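### 4.2 Division of work at the sorting tables

The Hudby site handles returned knitwear and small garments for three retailers. Before the change, each table was staffed by two people. One emptied the bag, separated the items, and matched pairs; the other inspected, folded, and recorded the result. Workers traded places when they chose to, usually at the mid-shift break, and the supervisors did not keep a record of it.

Under the arrangement introduced in November, the first part of this work was assigned to a two-armed robot at 5 of the tables. The robot lifts items one at a time from the pile and places them within reach of the worker, who inspects and folds as before. The worker also became responsible for clearing failed grasps, returning dropped items to the pile, and marking any item the system could not classify. None of these duties appeared in the written job description at the time of our interviews.

The site log for the observation period contains 802 interventions. Of these, 211 were entered under the code "multiple items," meaning that the worker had to part garments that had been lifted together. Workers regarded this code as the least reliable of the set. Several told us that they separated garments by hand without making an entry when the table was busy, as opening the log took longer than the task itself. The figure should therefore be read as a minimum.

Interview accounts differed on whether the work had become easier. Workers with wrist or shoulder complaints generally welcomed the loss of the reaching and pulling involved in emptying bags. Others described a loss of control over pace. An experienced sorter at Hudby put it this way: "When I had the pile, I took the easy ones first and got ahead. Now I get what it gives me." Similar remarks were made at the Pisamau site, where the same equipment had been in use for longer and where the target had been set at 700 items per shift.

Small knitted items drew the most comment. Workers identify socks and cuffs by feel as much as by sight, and they expect a garment to be handed over in a form that can be read at a glance. A gripped item is often presented as a bundle (Figure 3), and the worker must open it out before inspection can begin. This step was not counted in the time study on which the staffing plan was based.
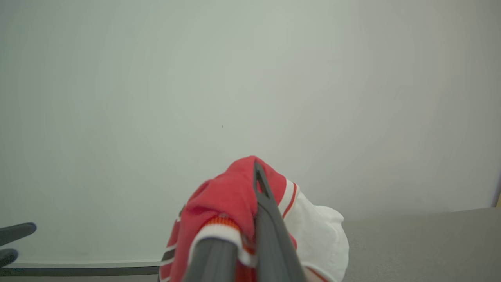 **Figure 3.** Red knit item with white bands held between two gripper fingers, with white fabric bunched beside it.

### 4.3 Training and recognition of new tasks

Training for the new arrangement consisted of a single session led by the equipment supplier, Utau. It covered safe stopping, restart, and the use of the log. Handling of bunched or joined garments was left to the workers, who developed their own methods and passed them on informally. Wang, Ye-seo Wang's successor model of task inventories aside, offers no category for such work, and we have coded it here as "preparation for inspection."

At Pisamau, this work was later added to the job description following a request from the shift representatives. Hudby had made no such revision when fieldwork ended.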